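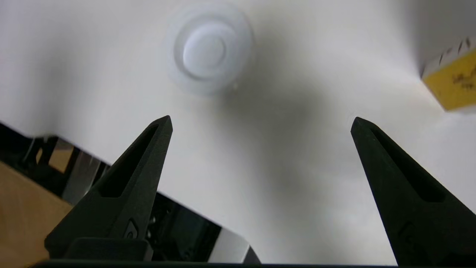 Table things, February into March

Hello again! I finally got round to putting up some pictures from the corner with the white table. I've been in Samley for 12 days now and I'm still fond of it, mostly for the white walls, which make every bit of colour look brighter than it does at home. My own kitchen is all brown, so you can imagine. More from the Esano trip when I've sorted through them (there are 911, help!).

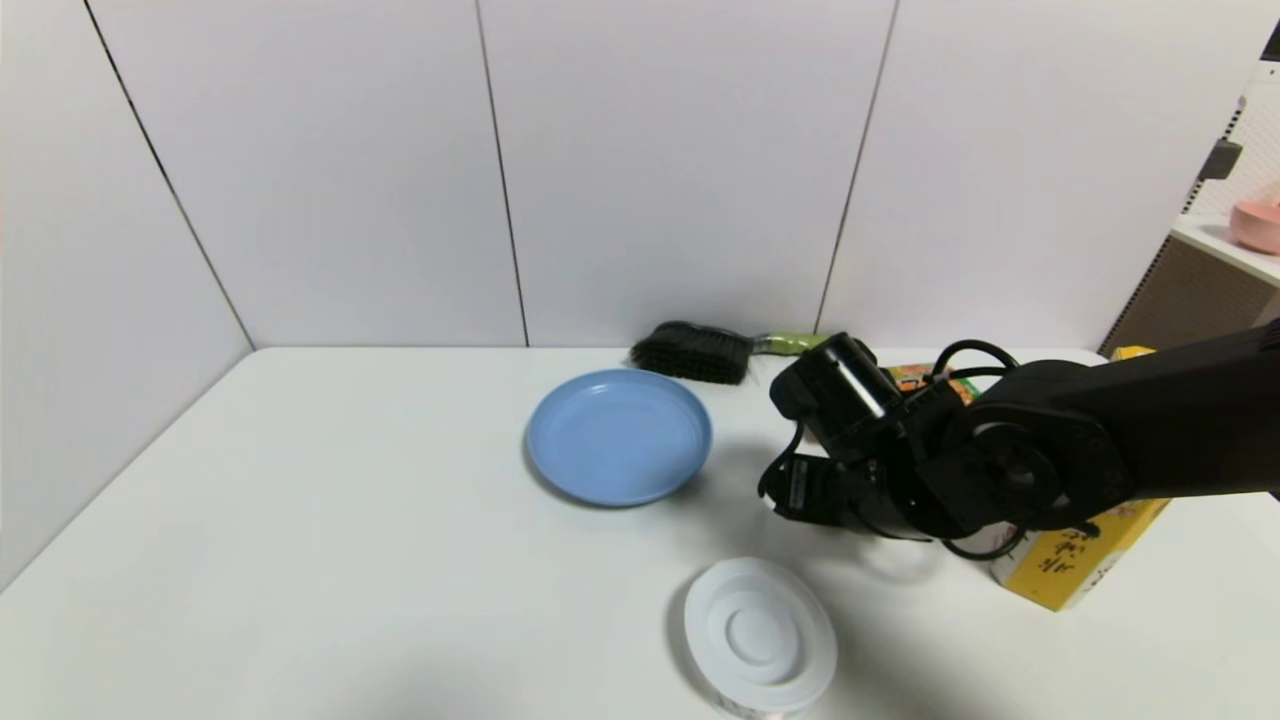
Light blue plate, with the green-handled brush lying behind it. I'm very taken with the yellow box too, those black characters look drawn by hand.

Posted 3 March 2022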